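Workshop Tips: When a Small Gripper Arm Drops or Crushes the Part

Bench-top robot arms have become common in home shops, and most of the trouble people have with them comes down to the grip. The notes below cover a part that slips, a part that gets squeezed too hard, and a finger that closes on something it should not. They apply to any small two-finger arm, with or without a simulator on the computer side.

Stop the arm first. Use the stop button or the power switch, not the pause command on the screen. On many hobby controllers, pause holds the motion but leaves the motors live, and the arm can start again when the software reconnects. Keep the switch where you can reach it without leaning over the table.

Support the part before you cut the power. Some grippers go limp when they lose power and some stay clamped. If you don't know which kind you have, find out with a piece of foam in the fingers.

Never pull a stuck part straight out. Turn off the power, wait for the fan to stop, and back the finger screw off by hand. Pulling can strip the small gears, and a new gear set for our Clotow arm cost $44 with shipping.

Our own failure came in February. The arm was moving blocks from one side of the bench to the other, and it had done 180 moves without a fault. Then it took hold of a block with a second one close behind it. The wrist turned, the back block caught, and the motor kept pushing until the left finger cracked at the root. A piece of it landed on the floor by the door.

The program checked the block in the grip and nothing else. Since then we try every new layout in the simulator with blocks close together, and at odd angles to each other, before the real arm gets to try it.
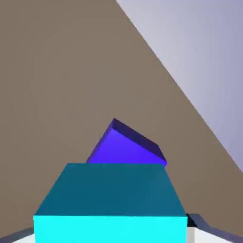
By Su-bin Um
Mudmont Home Shop Pages
March 30, 2018

Look behind the part as well as beside it. In this layout the cyan block is between the fingers and the violet one is right behind it, turned at an angle. A straight lift is the safer first move with a pair like that. Turn the wrist only when the part is well clear of its neighbor.

Set the force limit low and work up. Start at the lowest setting that will hold the part still, then raise it one step at a time. If the part slips at a middle setting, clean the finger pads before going higher. Rubbing alcohol on a lint-free rag works on rubber pads. Let them dry fully.

Check for play once a week. With the power off, wiggle each finger side to side. Any click you can feel means a loose pin or a worn bushing. Ours had a click for days before the break and we let it go – a mistake.

Write down fault codes. The Clotow controller shows a code for a few seconds and then clears it. Ours was 311, which the manual lists as a motor overload. Amado Padilla, who shares the shop, tapes a card to the bench for these, and it has saved us a good deal of guessing.

Don't glue a cracked finger. We tried epoxy and it held for one afternoon. Replace both fingers together so the pads wear evenly, and run the homing routine again before you pick anything up.

Keep hands out while it is moving, even at slow speed. The gap between a finger and the bench is the worst pinch point on a small arm. Use a wooden dowel to nudge a part that is out of place, and only after the arm has been stopped.

Spare finger screws are M3 on our arm. Check yours before ordering.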